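Subject: Re: [shared-space] Proposal: small tables, plants and "cup service" for the workroom
From: Wondimu Asfaw
To: shared-space list

On Sunday the Kumsa office group wrote:

> We have been trying out a softer setup for the workroom and would
> like to make it permanent from April. The idea is simple. The long
> benches go, and in their place we put 15 round wooden tables, each
> with a live plant in a white pot. Coffee comes in lidded cups so
> that spills stop being a problem. Standis has quoted us 407 for the
> tables, delivered, if we order before the end of the month.
>
> The shelving along the wall would stay where it is. We think people
> will keep their things on the shelves if the tables are too small
> to leave things on.
>
> Please reply with objections, if any.

I have objections, if any.

Take the last bit first, the notion that people tidy up when you give them less surface. I've worked in three shared rooms and I have yet to see it. What happens is that stuff moves to the floor, then to the windowsill, then to the top of whatever is nearest the door. When we had the Jarkier desks, the narrow ones, we lost the fire exit for a week under coats and parcels. Small tables don't make tidy people. They make people who put their bag on the other chair.

Second, the price. 407 for 15 tables is very cheap, and I'd like somebody to explain how. Is that with legs? I'm only half kidding. The Prodidska catalog lists the tops and the bases as separate items, and if Standis does the same we're going to end up with a stack of wooden circles in the hallway. Please get the quote in writing with every part listed, and find out who puts them together. Last time the answer was "us" and it took two evenings and one wrong size of bolt.

Also, round. I know they look friendly. Push two square tables together and you have a bigger table. Push two round ones together and you have two round tables and a gap for your pen to fall into. Anyone who needs to spread out drawings or sort a box of parts is going to hate these by the second day. Could we at least keep one bench?

On the lidded cups. I don't doubt a lid helps if you knock one sideways. But we'd be swapping mugs that get washed for cups that get thrown out, lid and all, and the bin by the sink is already full by 13:00 most days. Who empties it? The proposal doesn't say. And once the lid's on you can't tell a full cup from an empty one, so they all get left standing in case they belong to somebody. I'd sooner wipe up the odd spill.

I did go and look at the trial table before writing this, so please don't tell me I'm arguing from theory. I'll grant that the plant is nice. It's a good size, it doesn't block your view of the person opposite, and the white pot goes with everything. With a cup next to it the table looks like a cafe.

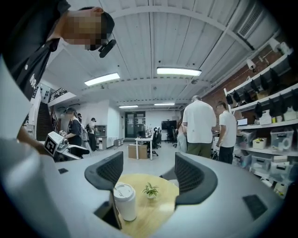
But I'm not sure looking like a cafe is what we were after. Put a laptop down there and I think one of the two has to go, and my guess is the plant will be on the floor by lunch. Then there's the watering. We had plants before, if anyone remembers, and they got either no water or everybody's water. If we're going to have 15 of them, I'd want a name next to each one on the sheet by the door. Or start with 6 and see how many are alive in a couple of months.

The shelves are the one part of this I'd back without much of a fight. The white unit against the brick is tall enough to be useful, and the clear bins are the best thing in the room – you can see what's in a bin without pulling it down and opening it. I'd put money into more of those before I bought a single table. Labels too, facing out, in letters a person can read from a few steps back. The small white basket I'm less sure about. A basket with no label fills up with whatever people can't be bothered to file, and then it's a junk drawer with no front.

So, what I'd suggest. Hold off on the order, even if that means losing the price. Keep the trial table where it is for another few weeks and let people do real work on it, with a real amount of stuff. Buy bins. If the people who used it still like it after that, I'll stop complaining and help carry the others in.

Could whoever has the Standis quote please send it to the whole list? I've asked twice and got a picture of a chair.

Wondimu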